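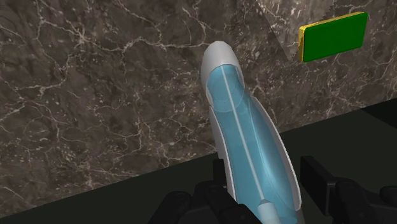 Figure 3. Rendered view: gripper holding a white and light-blue object in front of a brown marble wall.

4.2 Contact cues in partner push drills

Most of the older writing on push hands treats "listening" as one skill. Our data dont support that. Segers, in the Nendetti sessions, split it into pressure sensing at the forearm and timing of the step, and we keep the split here. Coding scheme unchanged from Section 3.

Total of 1562 exchanges coded, fixed-step only. Moving-step drills left out — too few pairs finished both rounds. Of the coded exchanges, 572 ended with one partner losing the root foot. The rest were resets or called by the drill leader.

Experienced players gave ground earlier. Not by much, but consistently, and mostly at the wrist, before any visible lean. Beginners tended to brace first and yield second, which made them easy to uproot once the push changed direction. Same pattern at the Wikau school, where stance is taught longer and lower. Hoani (personal communication) reports the same in his own students after the September intake, although he puts it down to tight shoulders more than to poor timing.

Grip contact was not allowed under the drill rules. A few pairs grabbed anyway, those exchanges were dropped before coding.

Two raters, 80 clips scored by both. Agreement was good for foot loss, weaker for onset of yielding. Onset is hard to call when sleeves are loose — fitted tops next time. Disagreements were settled by a third veiwing, with Van Acker's frame rule as tie break.

Height and weight differences between partners are taken up in 4.3.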